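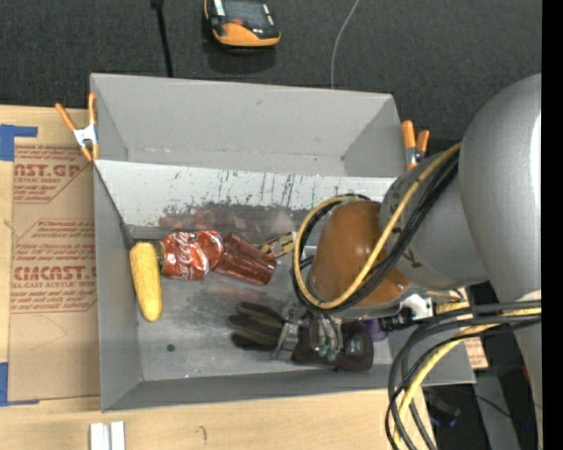 Siyabonga Zulu
Contributing Editor, Household and Workwear

Work glove

A work glove is a covering for the hand, worn to keep skin away from whatever would cut, scrape, burn or soak it. I've been writing entries for this encyclopedia for years and this is the one I kept asking for, so forgive me if I get a bit carried away!

Materials

Leather is the old standby. Cowhide is tough and stiff, goatskin is softer and (to my mind) much nicer for fiddly jobs, and pigskin handles damp better than either. Knitted gloves came along later, usually cotton or nylon, and a lot of them get dipped in rubber so the palm and fingers grip while the back stays open to the air. If your hands sweat as much as mine do, you'll want the open back.

Cuffs

People skip over cuffs, and I wish they wouldn't. A knit wrist keeps sawdust out and stays put under a sleeve. A safety cuff is wide and stiff, so you can shake the glove off in a hurry. Gauntlets run well up the forearm — rose growers and welders love them for the same reason, more or less.

History

Farm workers wore mittens and hide wraps long before anyone sold gloves by the pair. In Dukutville, where I grew up, the Fetden works stitched leather gloves for 80 years, and the town museum has a pattern book with 151 cutting shapes in it. My favorite is pattern 3513, a left-hand glove with a doubled thumb, drawn up for the stonecutters over in Vostadville. I spent a whole Friday with that book and could have stayed longer.

Sizing

Measure around the palm at its widest point, leaving out the thumb. Makers don't agree on numbers, though, so try a pair on if you can. Make a fist. If the fingertips pull tight, go up a size.

Care

Brush leather clean and let it dry slowly, away from the stove. Most plain cotton gloves can go in a cool wash. I own 5 pairs and the oldest, a goatskin pair from Zamani, still gets a little leather balm every April.

See also: Apron; Gauntlet; Mitten; Thimble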